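Drovlow Table Finish Log - readme

Notes and readings on oils and waxes for indoor wooden tables. Version 2, still messy.
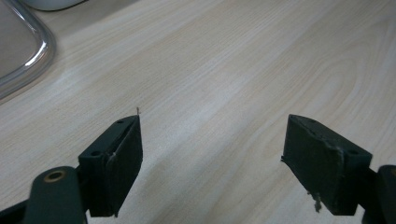

What's in the folder. One spreadsheet, one plain text file of notes, this readme. 156 rows in the spreadsheet, each row is one test patch on one board. No personal data, no addresses, nothing from customers.

Why it exists

Got fed up with finish advice that never says what wood, how many coats or how long it was left. So wrote it down properly. Started in December in a cold workshop, which matters, see Known problems.

Files

patches.csv - the main thing
notes.txt - written as I went, spelling not checked
readme.txt - you're in it

Columns in patches.csv

patch_id - number, never reused, a couple of gaps where I scrapped a board
wood - ash, beech, oak, birch or pine
finish - name as on my shelf, see below
coats - whole number
grit - last sandpaper used before the first coat
hours_dry - time between coats, not total time
test - water, tea, red wine, hot mug or lemon
minutes - how long the test sat there
mark - 0 none, 1 only seen at an angle, 2 plain to see, 3 ruined
wiped_with - dry cloth or damp cloth
comment - free text, often blank

Blank means not recorded. It does not mean zero. Please don't fill blanks with zeros, it makes the cheap wax look marvellous.

Finishes

Piltora hard oil, clear
Piltora hard oil, white tint
Ekström soap flakes, mixed with hot water
Fisus paste wax
Raw linseed, from an unlabelled tin
Nothing at all (bare board, for comparision)

All bought or already in the shed. No one paid for any of this.

How a patch was done

Board sanded, dust off with a brush then a barely damp cloth. Left overnight. First coat thin, wiped back after a quarter of an hour. Further coats the same. Then left 13 days before any test. Test liquid put on with a teaspoon, timer on, wiped, marked next morning by daylight from the window. Same pair of eyes for every mark, mine.

Hot mug test: mug filled straight from the kettle, no coaster, lid on.

Known problems

- Cold workshop for the first lot of boards. Oil cures slower in the cold, so early rows probably look worse than they should. Not corrected.
- Pine only has a few rows. Ran out.
- The white tint hides faint marks. A 0 on white tint isn't quite the same as a 0 on clear.
- Wine was not always the same bottle.
- Marks are by eye. The line between 1 and 2 is wobbly, merge them if it bothers you.
- Nothing here about wear over years. Short tests only.
- Linseed rows: no idea how old the tin was.

Not suitable for

Outdoor furniture, floors, chopping boards, anything with varnish. Don't use it to argue about food safety either, I didn't test for that.

Safety, since people skip it: oily rags can catch fire on there own. Lay them flat outside to dry or put them in a tin of water. Not in a heap, not in the bin.

To do

More pine. Redo the cold rows. Split the comment column, too much crammed in. Maybe a lemon test at longer times, everything so far stops early.

Using it

Free for any use, credit "Drovlow Table Finish Log" if you publish something. Corrections welcome, give the patch_id or I won't find it. I look at messages on Sunday, mostly.

Changes

2 - added birch, fixed hours_dry where I'd typed minutes, dropped the photo column
1 - first go, oak and ash only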